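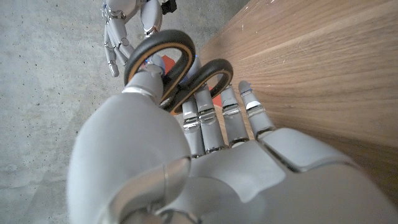 Site de Cirville, atelier conditionnement - poste Tilleo
Juin, relevé du matin, rédigé par le référent sécurité

1. Organes de préhension. Serrage à revoir avant la reprise, couple mesuré trop haut sur l'index (consigne Kaushik pas appliquée ?). Les ciseaux à poignées noires, liseré orangé : tenus par les anneaux, entre pouce et doigts, OK pour la prise. Consigne écrite à ajouter pour la remise à un opérateur, lames jamais vers la personne. NON CONFORME tant que pas affiché.

2. Arrêt d'urgence. Testé deux fois, conforme. Bouton côté couloir trop loin pour les petits gabarits, déja signalé.

3. Zone au sol. Marquage à refaire côté quai. Passage libre 300 mm mini, respecté.

4. Postes humains. Moins de découpe à la main, moins de poignets douloureux, bien. Par contre surveillance écran en continu - yeux fatigués, l'équipe du soir demande une rotation. Pause de 16 min accordée à l'essai. Avis favorable.

5. Formation. Module Trumunness pas fait par les intérimaires. A planifier avant dimanche, sinon pas d'accès au poste.

6. Registre. Compteur 1473 cycles, rien à signaler. Fiche 2096 à signer, manque le visa maintenance.

Reprise autorisée sous réserve points 1 et 5. Copie au chef d'equipe.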